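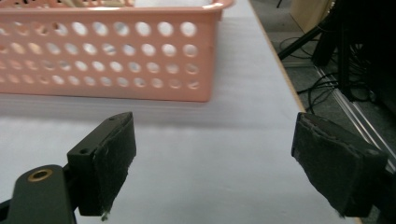 Hiduden Clothing Exchange, report to the Vulden Fund for May

We handed out 1,439 items in May, against 529 in April. The Phuthong branch opened for 19 mornings and Hesisholm for 20.

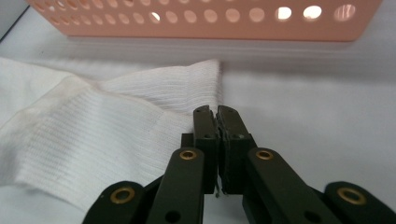 Sorting still takes up most of our paid hours. Yupin Thongdee has moved small items such as socks and hats out of bags and into plastic baskets. Pink ones with round holes in the sides are in use on the white table. The rest of the shelving money is unspent and we ask to carry it into the next quarter.

Glykeria Rallis
5 June 2021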